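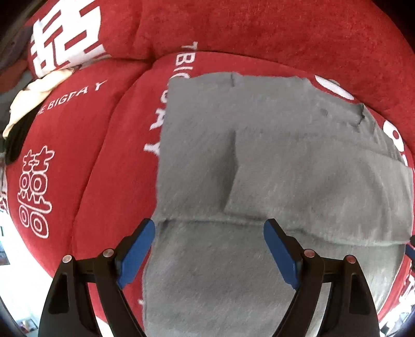 Grey plush fabric on red printed plush, lounge area, Rilby house.

**Progress report: household textiles and clothing care strand**
Prepared by Nandini Pillai for the Clelovow Fund, 29 Aug 2022

1. Summary

The strand remains on schedule. The lounge at Rilby has been in use as a practice space for garment folding and the care of soft furnishings since July. Of the 60 sessions agreed with the Fund, 54 have been delivered. Expenditure is within the approved budget.

2. Garment folding

Work in this period concentrated on knitwear and other heavier tops, which participants had found more difficult than shirts. The written guidance now asks that the garment be laid flat, smoothed from the neckline downwards and the sleeves brought across the chest before the body is turned. A sleeve left bunched underneath produces an uneven fold, and the revised wording deals with this directly. 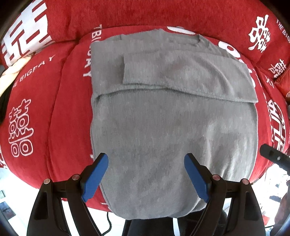

Participants are also asked to practise on soft and rounded surfaces as well as on a table. Many of them have no table at home large enough for the purpose, and the Sanna group requested this change at its last review.

3. Furnishings

The red covers, with their white double-happiness characters and wedding lettering, have been retained. Grey and other plain garments show up clearly against them — a practical advantage when sleeves and hems are being checked. Guidance on cleaning printed plush is still in draft.
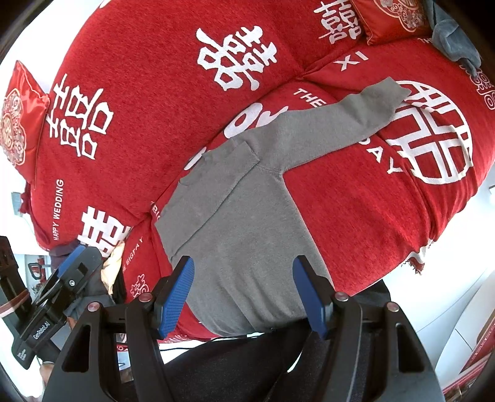 Two matters remain open. The storage boxes ordered from Zistitska have not been delivered, and 12 sets of the revised guidance are awaiting printing. Neither affects the remaining sessions.

4. Request to the Fund

Approval is sought to move the unspent travel allowance to the printing budget. A revised budget sheet will follow under separate cover.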